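Monday, October 12, 2020

The district court in Skiltitz has ruled that the detention of 12 truck drivers at the Skornside crossing in January was lawful in its first day and unlawful after that. The written judgment was released to the parties last week, and I have read the portions that were made public. Readers of this blog will know that I worked at the crossing as a freight clerk before my retirement, and I make no claim to be a neutral observer.

The facts are largely agreed. The drivers arrived at the Skornside post in the evening and presented transit papers issued under the old form. The border service had begun to require the new form at midnight of the previous day. The drivers were refused entry, and their exit stamps meant that the post behind them would not readmit them. They were then moved to the inspection hall, where they remained for 37 hours without a written order. Two of them required medical attention during that time. Their phones were returned only after a duty lawyer, Firdevs Ersoy, presented herself at the gate and asked for the register of detained persons. No such register had been opened.

The border service argued that the men had not been detained at all. In its submission, they were free to leave the hall at any time, provided that they did so in a direction permitted to them. The court declined to accept this argument. Judge Lieselotte Hagedorn wrote that a person who may leave a room only for a place he is forbidden to enter has been deprived of his liberty, and that the law on written orders applied from the moment the hall doors were closed.

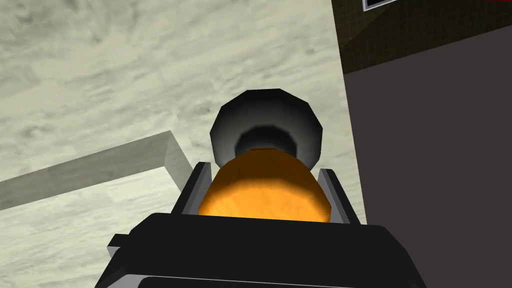
The question of responsibility was handled with less confidence. The service on our side blamed the exit stamps, and the service on the far side blamed the change of form. Each authority described its own conduct as a single, limited measure, and taken alone each measure was indeed limited. The position of the drivers, however, was that of the orange cylinder between the two black fingers: neither finger could hold it alone, and the two together leave it nowhere to go. The judgment acknowledges this in one paragraph and then returns to the conduct of our own service, over which alone it has jurisdiction. No court at present can examine both halves of the matter.

Compensation has been set at 20 days' wages for each driver. Volkan Kılıçarslan, who was at the head of the line that evening and gave the longest testimony, has informed the court that he will accept the award. Bülent Yurt has not yet decided. His cargo was refrigerated and was written off in full, and the ruling makes no provision for goods. Ms. Ersoy has filed a separate claim on his behalf.

The border service has until the end of the appeal period to respond. It has meanwhile issued a circular requiring shift supervisors to open a register whenever the inspection hall is used overnight. The circular does not state who may consult the register, and I have written to the district office to ask. Any reply will be published on this page in full.

Correction to my previous post: the shift supervisor on the second morning was Mared Yorath. I had given the name of her predecessor, who had left the post by then, and I regret the error.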